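Notebook, Thursday, started 8:15 a.m.

Payout ledger for Semaan, test network, second week.

Big day. The reconciliation between our ledger and the chain came out clean for the first time, all 100 transfers, no orphans, no doubles. I ran it twice to be sure and then a third time because I was enjoying it.

Background for anyone picking this up: Semaan wants to pay its freelancers in a dollar stablecoin, in small amounts, several times a week. The wallet side is Casitz, the settlement node is ours, and the bookkeeping goes into Vuvidska so the finance people never have to look at a block explorer. The piece we've been fighting with is the matching. A transfer leaves Casitz with our internal reference, lands on chain with a hash, and comes back through the node listener with the hash only. Until Tuesday we matched on amount plus recipient plus a time window, and of course two payments of the same amount to the same person inside the window got swapped or merged. I knew it was fragile when I wrote it!

What changed: the reference now gets written to our own table before signing, together with the nonce. The hash is filled in after broadcast. If we crash in between, the nonce is enough to find the transfer again (wallet address plus nonce is unique, so there's no guessing). Such a small change, and it removed a whole page of special cases. I deleted the time window code this morning and it felt wonderful.

Run 1, 9:40. Batch of 100, normal conditions. 100 matched.

Run 2, 10:30. Same batch, listener killed halfway and restarted. 83 matched right away, the rest picked up on the catch-up scan. Total 100. The catch-up scan starts from the last confirmed block we stored, minus 14 blocks as a cushion. That cushion is probably generous for this network but I'd like to leave it alone until we've seen a proper reorg.

Run 3, 11:20. Same again, but with the fee set too low on purpose so that some transfers would hang. This is the one I was nervous about. 14 got stuck, we re-sent them with the same nonce and a higher fee, and every one of them ended up with a single ledger line showing the replacement hash. The old hash stays in the history column. Lovely stuff.
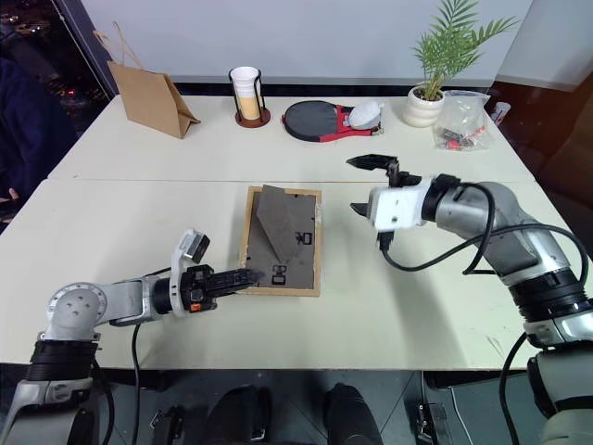 Saadet Bozkurt read the run 3 output over lunch and asked what happens if the original goes through after all, in the few seconds between our giving up on it and the replacement going out. Then the replacement is rejected by the network, she said, and we have a ledger line pointing at a hash that will never confirm, while the freelancer has been paid just fine. She's right. Nobody loses money, but the line sits in "pending" forever and sooner or later someone at Semaan pays it again by hand.

So the afternoon went to that. The fix I like best: keep every hash ever broadcast for a given nonce, watch all of them, and close the line on whichever confirms. The table already had the history column so it was mostly a matter of making the listener look there too. Wrote it between 1:30 and 3, then forced the case by delaying the replacement call on the test node. Took a few tries to hit the gap. When it finally hit, the line closed on the original hash, just as it should. I may have clapped.

Still open:

Rounding. Vuvidska keeps two decimals, the token has six. We've been cutting off instead of rounding, and over a batch it leaves a bit of dust. Want a dust account, need finance to agree on the name.

Confirmation depth. Currently 40 blocks before we call a payment final. Stonbridge, who'll be doing the audit, would like that written down somewhere with a reason next to it. Fair enough. Draft by April.

Key rotation. Haven't touched it. The address changes when the key does, so the nonce sequence starts over, and anything in flight under the old address has to be drained first. Needs its own page in here.

Logs. The listener prints the full recipient address on every line. Shorten it before anyone else gets access.

Next run is a mixed batch, normal and stuck transfers together, with the listener going down in the middle. If that reconciles I'll be very happy indeed. Config for today's runs is saved next to the output, under "nonce-match". Node left running overnight, please don't restart it.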